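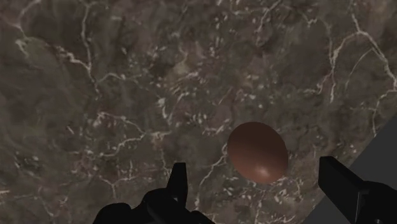 Dark brown-gray marble, pale veining.

Print this page | E-mail this entry

October, 4:10 p.m. — Fongchan Srisuk

Stain test on the sealer, batch 1331. Put coffee, lemon juice and canola oil on three honed offcuts from the Skornlow yard. Two coats on each, overnight cure between coats. Wiped the coffee at 2 hours and it left nothing. Lemon etched all three. Sealer won't stop acid and the Clastanau data sheet should say so in plain words.

Oil is the odd one. Offcut 3 has a faint dark ring, the other two are clean. Pongsak thinks the second coat went on thin near the saw edge. Will recoat and repeat with fresh oil.
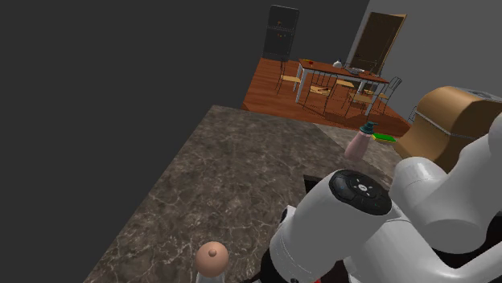

Countertop with the same kind of veining, far edge dropping to the wood floor.

Pongsak Boonyarit has the leftover 2024 batch on the Inthanon shelf. Don't mix it with 1331 — the lids look alike. Need more lint-free cloths and a new scale battery.

Recent entries
Sista poultice, second try
Honing pads, wear notes
Epoxy color match for chips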